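Travivar Kitchen Episodes — README and data card

Welcome, and thank you for taking an interest in this set. It holds 4,000 teleoperated episodes recorded at our Cestham bench, in which a single arm works at a toy kitchen with a saucepan and a handful of small play food pieces. Please do read the section on the grip fault before you train anything, even if you are the sort of person who normally skips to the download line (we are too).

The grip fault

In May we found that the gripper's force reading could freeze while the fingers were closed. The arm carried on quite happily with the last value it had, so a pan that was starting to slip was logged as firmly held. Tilting the saucepan over the hob is where it hurts most, as the weight shifts in the fingers and the reading ought to move with it.

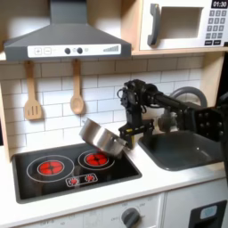 Brekke: we trained on the early release and our policy learned to keep tipping long after the grip had gone. Could the bad episodes be flagged and left in? We would like them as failure cases.

That was a very fair request, and it changed our plans. We had meant to delete the affected episodes, but they now stay in, marked grip_fault = 1. Of the full set, 3,199 are marked clean and the rest carry the flag. The flag covers the whole episode, even where the reading froze only for a moment near the end.

The food tasks need a little extra care. With several pieces piled in the pan, the fingers come down close to the rim, and a frozen reading there can hide a knock against the metal.
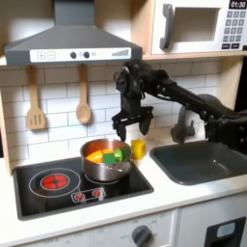 We traced the trouble to a worn connector at the wrist, which dropped out at certain angles. The driver treated silence as "no change", and that was our own mistake — a missing reading should have stopped the arm. It now does so after 100 milliseconds, and the operator has to clear the stop by hand. The Gendgate loader will print a warning if you ask for force values from a flagged episode.

Known gaps

Camera views differ between episodes, and the closer ones leave out parts of the kitchen. Please don't judge a dropped pan from one view alone.
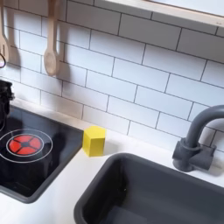
Close view: hob, sink and yellow block.

The success labels were given by eye and don't depend on the force reading, so they stand as they were. If you find an unflagged episode that looks wrong, send us its number and the time within the recording. We go through the reports every Monday.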